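November 6, 2024

**Stenalia prop library to open its shelves to food stylists in March**

Stenalia, the studio rental company on Orar Street, will open a lending library of plates, linens, boards and backdrops in March. The library is meant for food photographers and stylists who shoot at home or in small rented rooms and have no space to store props of their own.

The collection holds 661 pieces at present. Most of them came from Shen, a tabletop studio that closed its doors last year and sold off its stock in a single lot. Stenalia bought the lot, kept the ceramics and glassware, and passed on the larger furniture to a theater school.

Lanying Long, who ran the prop room at Shen for eleven years, has been hired to manage the new library. She has spent the fall photographing and numbering each piece for an online catalog, which members will use to reserve items before picking them up.

"People buy a bowl for one shoot and then it lives under the bed," Long said. "I have bought the same gray bowl four times in my life. I would have liked to borrow it."

Membership will cost $30 a month or $90 for a season of four months. Members may take out up to twelve pieces at once and keep them for eight days. Backdrops count as two pieces because of their size, and cutlery is lent in bundles that count as one. A deposit is taken on glassware and on anything marked fragile in the catalog.

Pieces must come back clean. Long said the studio will not accept returns with food or oil on them, with the exception of unglazed clay, which she would rather wash herself. Chips and cracks have to be reported at the counter, and a small chip on the foot of a plate will not be charged for.

The backdrops are the part of the collection that has drawn the most interest so far, according to the company. There are painted canvas sheets, vinyl prints in stone and wood patterns, and a set of heavy plaster boards made by Gokeo, a two-person workshop that also supplied Shen. The plaster boards weigh too much to mail and will be lent only to members who can collect them by car. 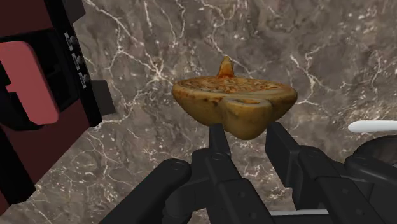
*Squash-like food against marble. Computer rendering.*

Stenalia will also run a short program of evening classes in the same building. The first one covers window light and the use of white and black cards, and a second deals with soups, stews and other dishes that tend to look flat from above. Each class is limited to eight people and lasts two and a half hours. Participants bring their own camera or phone. Library members pay $80 for a class, and a price for everyone else has not been set.

Long will teach the styling class herself. She said she plans to spend most of it on plates and cloth – how large a plate should be for the portion, and how to fold a napkin so it doesn't look folded. Recipes are not part of the class, and food for the table will be cooked ahead by the studio kitchen.

The library takes over the ground floor room that used to be the studio's packing area. New shelving went in last month, and the counter is still to be built. The room has a loading door on the alley side, with two parking spaces for pickups. The main entrance has three steps and no ramp, so anyone who needs level access should use the alley door and ring the bell beside it.

Opening hours will be mornings only at first. The company said it may add an evening slot for returns if enough members ask for one, and that shoots already booked in the main studio won't be affected by the work downstairs.

A waiting list for memberships is open now at the front desk and through the Stenalia website. Names are taken in order, and there is no charge to join the list. Businesses that want to share one membership between several stylists should say so when they sign up, as they will be given a separate form.

Long is still looking for a few things to fill gaps in the collection, mainly small oval platters, dark linen and old baking tins with some wear on them. Anyone with pieces to sell or give away can leave a note for her at the desk – photos are helpful, and measurements even more so. She does not need any more cake stands.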